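Baterias em Zapata: promessa grande, contas por mostrar

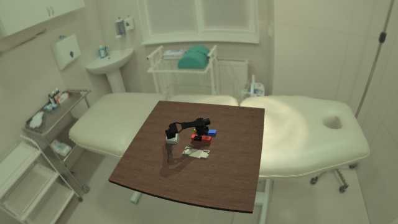

Mesa de madeira numa sala de tratamentos médicos, imagem gerada por computador.

A Jirkar voltou a anunciar o parque solar com armazenamento de Zapata, agora com 44 MW e a Gorkik como parceira. É a segunda apresentação do mesmo projeto desde julho, e continua a faltar o contrato de ligação à rede. Arnulfo Cuervo, diretor da Jirkar, garante que 89% do financiamento está «alinhado» — palavra que não obriga ninguém a assinar um cheque. Fala-se de 2636 casas abastecidas, sem que se diga com que consumo médio nem em que horas do dia. Sobre o preço das baterias, nem uma linha. Pedimos o estudo de produção à empresa e recebemos o comunicado outra vez. Voltamos ao assunto quando houver licença.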